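Flasolberg Sorting Bench: Progress Report, January
Prepared by Kadir Toprak for Eylül Duman, Etumau program office
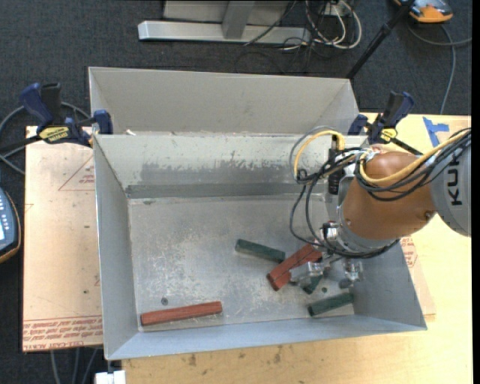 Bench 2, front bin, with red and green blocks on the metal floor.

Eylül, you asked for a plain account of where the bench work stands against the plan you funded. The short version is that the benches are built, the bins are good enough, and I am not yet convinced the block set tells us what the proposal said it would.

Bins and table. The gray sheet-metal bins are in use, set one behind the other. The floor of the front one is scuffed already. I don't mind the scuffs for their own sake, but the proposal made a point of a uniform background, and a scuffed floor isn't one. Gezer offered us liners. I have put off the order until somebody shows me that liners change a result. The light plywood top has given us no trouble.

Blocks. We are using long bar shapes in red and dark green. The plan called for 900 logged picks by the end of the month and we will make that number. What I doubt is the variety. With this few blocks in a bin, a good share of the layouts come out easy: one bar off by itself near a wall, the rest lying at loose angles with plenty of bare metal between them. Guvard's summary counts those the same as a crowded pile. I would not, and I have asked for the two to be logged separately from now on.

The other trouble is blocks that end up close against one another. Two reds side by side can pass for one thick piece, and our log sheet has no line for that. Until it does, please treat the "pieces per layout" column with care — I do.

Cabling. There is more loose cable over the front bin than I would like, including long black runs that hang down across the floor of the bin. Retying it was on the December list and is on this one too. I'd rather lose a morning to it than argue later over which layouts had a clear view.

Money. We have spent 1,000 less than planned, nearly all of it the liners. Please don't book this as a saving.

Next period. Retie the cables, add the log line, and run 18 crowded layouts on Bench 2 before anyone extends the target. If those look no different from the easy ones I will say so in the next report. Guvard wants to move straight to a third color. I have said no for now, and would like your backing on that by Wednesday.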